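Ostura Cold Bag, Two Months In

September 30, 2026
14 shares | 3 comments

I have bought a lunch bag that cost more than any lunch I have ever put in it. The Ostura is 2 liters short of what I'd call a useful size and comes in a color the company calls Harbor and everyone else calls gray. I've carried it to work and back since the start of August, and I have opinions.

Some background. My office is in Jutbridge, on the floor above a dentist, and the nearest place to buy food is a 400-yard walk along a road with no sidewalk. For years I did the walk. Then the place changed hands and renamed itself Fatberg, and I decided I could probably learn to make a sandwich.

The first thing to say for the Ostura is that it keeps things cold. I left home at seven with a frozen pack in the lid sleeve, and at one the yogurt was still colder than I like yogurt. My old bag, a Pringle, gave up by ten and spent the rest of the morning as a sort of incubator. On temperature alone the new one wins, and if that's all you care about you can stop reading and go spend your money.

The second thing is the shape. Whoever designed it seems to eat only soup. The inside is a tall tube with a flat bottom, so a sandwich has to stand on one corner like a diver. A whole square one won't fit. Cut in half on the diagonal it will go in, point down, and by noon all the filling has moved to the point.
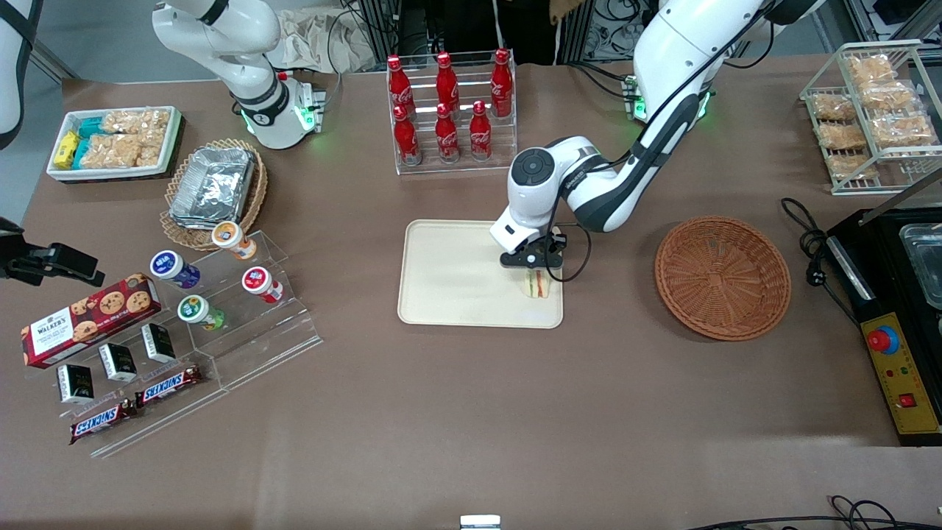
Dolloped says: Cut it straight across and put both halves in back to back with the crusts down. I've had mine a year and haven't lost a tomato yet.

I tried this, grudgingly, after the comment turned up under my first-impressions post. It works. I still resent having my sandwich geometry dictated by luggage.

Then there's the zipper. It runs three quarters of the way around and stops just before it would be helpful, so you reach in past the teeth and get a light scratch for your trouble. After two months it has loosened up a bit. So have I.

Cleaning is better than I expected. The liner pulls out, survives the dishwasher on the top rack, and goes back in on the second or third try. The outside wipes down. The smell of one regrettable egg salad lasted four days — the Pringle would have kept it as a pet.

The front pocket is the best part of the whole thing. It's flat, it closes with a magnet, and it sits outside the insulation, which means a candy bar in there doesn't turn into a roof tile next to the ice pack. 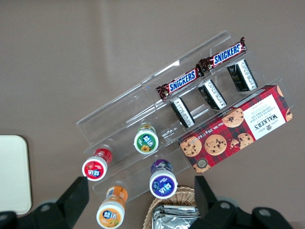 It also holds a fork, a napkin and my door pass, and I've stopped losing all three. If Ostura sold the pocket by itself I'd buy two and tape them to a grocery sack.

The strap is fine. It slips on a slick coat and stays put on wool, so ask me again in November.

Would I buy it again? At full price, no. On sale, yes, with a sigh. You should get one if your commute is long, your fridge at work is shared with people who label nothing, and your lunches are narrow. Get something wider if you're a salad person. I'm keeping mine, mostly out of spite toward the dentist's receptionist, who said it looked like a camera case.

3 comments

mossandgravel
The zipper on mine stuck the first week. Rub a candle on the teeth. Ugly but it fixed it.

Pepperpot22
Does a pint jar stand up in it with the lid closed? The website says yes, but the website also says Harbor is blue.

teal_kettle
Bring back the Pringle! Mine has been going for years and smells of nothing but onions.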